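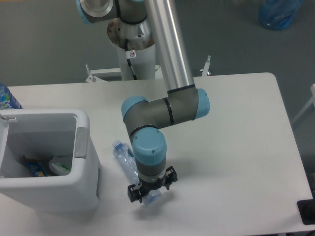
Water bottle over the white table

Ticket 602 - Bottled water deliveries, wrong quantity and wrong invoice
Status: open
3 comments · 0 shares

Opened by Rosângela Assunção, May 27, 2022

We are on the Trostora standing order for bottled water. Since January the delivery note has said one thing, the invoice another, and the stack by the goods door a third. I have been told twice that it was fixed. I would like to see a delivery that proves it before anyone closes this.

What I have tried so far:

- Rang the Trostora order line. They said the standing order was changed at our end. I asked by whom and on what date. No answer.
- Logged in to the customer page and set the order back to 13 cases. The page said "saved". The next confirmation email still had the old figure.
- Logged out, logged in from another computer, same result.
- Cancelled the standing order completely and made a new one. The old one came back after the weekend, so now there are two.

Comment 1 - Peter Havlíček

Looked at this from the purchasing side. Grolunine holds its own copy of every standing order and sends it to the supplier overnight. If you change the figure on the supplier's page, Grolunine writes the old one straight back over it. Please change it in Grolunine only and leave the Trostora page alone. I have removed the duplicate. Should be fine now.

Comment 2 - Rosângela Assunção

"Should be fine" is what the last two replies said. I have changed it in Grolunine as asked. Three questions before I believe it:

Why did the order work properly all last year, when we only ever used the supplier's page?

Who pays for the extra cases already billed? The Zurkham depot says returns need a form from Trostora, and Trostora says the form comes from the depot.

Why is the spending limit on our account showing as 2000 when I never asked for one? It may have nothing to do with this, but I doubt it.

Comment 3 - Peter Havlíček

The copying was switched on in January, which fits your dates. The limit is a default from the same change and I can take it off. On the credit, I have written to Lukáč in accounts and will paste the reply in here. Can we close the ordering part?

No. Leave it open until the next delivery has been checked against the note and the invoice. - R.A.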